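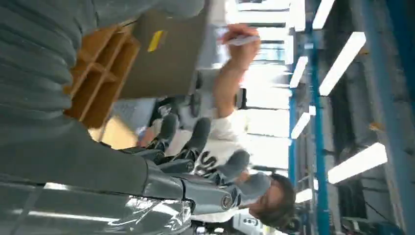

Ulemham Robotics Club - pre-session safety check, humanoid rig
Checked 10th January, before the box-sorting task

I do this one with a mug of tea and the clipboard, and I type up my comments after, so excuse the rambling. Anything marked "see to" needs sorting before the Carkton open day in March.

1. Emergency stop
OK. Pressed both buttons, arms went limp as they should. The one by the door is stiff, so give it a proper thump.

2. Floor area clear
OK now. I moved two rucksacks and a trailing laptop lead - please, bags on the hooks!

3. Arm and wrist joints
OK. No play in either wrist. I moved each one by hand with the power off and listened for grinding, and all was quiet.

4. Fingers and thumb
OK, with a moan. Somebody has been using the hand to hold things between runs. It isn't a clamp! Check every finger opens fully before you switch to live mode.

5. Fabric cover
See to. The seam at the back is starting to go. I've put a few stitches in, but we want a new cover from Prellel, part 1585 in their list. I've asked for a price.

6. Speed limit
OK. Set to the slow profile, and it stays there whenever a person is handing things over. I know it's dull. Run the quick one on your own time, in the simulator, as often as you like.

7. Person at the front
OK. Only one of you at the robot at a time, hair tied back, no lanyards. Hold the box out to the side and keep your face well back from the hand. I had to say this 6 times last term, and I'd love to say it less!

8. Boxes and crates
OK. All empty, no staples, labels stuck down flat. Put the lids back on the markers when you've finished with them, I'm fed up with drawing on my own sleeves.

9. Battery and charger
See to. Charger 752 was warm when I got in, so I've unplugged it and put tape over the socket. Use the Villanueva one until I've had a look inside.

10. Logbook
Not filled in for the last session. Come on, it takes a minute.

Result: fine to run on slow, with items 5 and 9 still open. I'll look at the charger first.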